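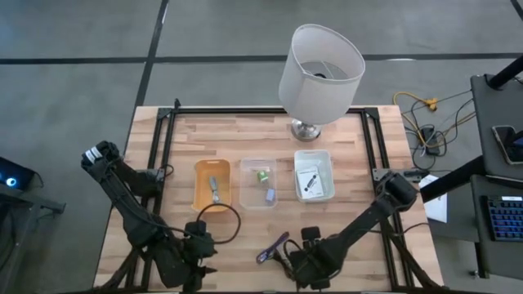

I said yes to lunch with Helmut Haberkorn last October and then spent two weeks trying to get out of it. Helmut was my first boss, back when Brallel was a dozen of us selling office phones over a bakery in Warkdale, and he once made me redo a proposal 25 times. I still have the last version. It's not much better than the fourth one, if you ask me (he never did).

Anyway, I went. He's 80-something now and orders soup without looking at the menu. I had a whole speech ready about how he scared the daylights out of me, and I got as far as "You know, that proposal..." when he put down his spoon and said, "I was wrong about that. I was losing the account and I took it out on you."

Well! What do you do with a speech after that? I ate my sandwich.

I've been chewing on it ever since - the apology, I mean. It took him maybe ten seconds, and it would have saved me years of grumbling to anyone who'd hold still. So I went home and made my own list of people I owed one. I quit writing at 109 names, some of them clients, one of them a dentist.

The first call was to Hae-won Cho, who I'd passed over for a promotion because I liked the other guy's jokes. She runs her own shop these days and was kind about it, kinder than I'd have been. She remembered the date. She also said the other guy's jokes were terrible, and she's right, I can only remember one of them and it was about a stapler.

I'm calling the dentist next week.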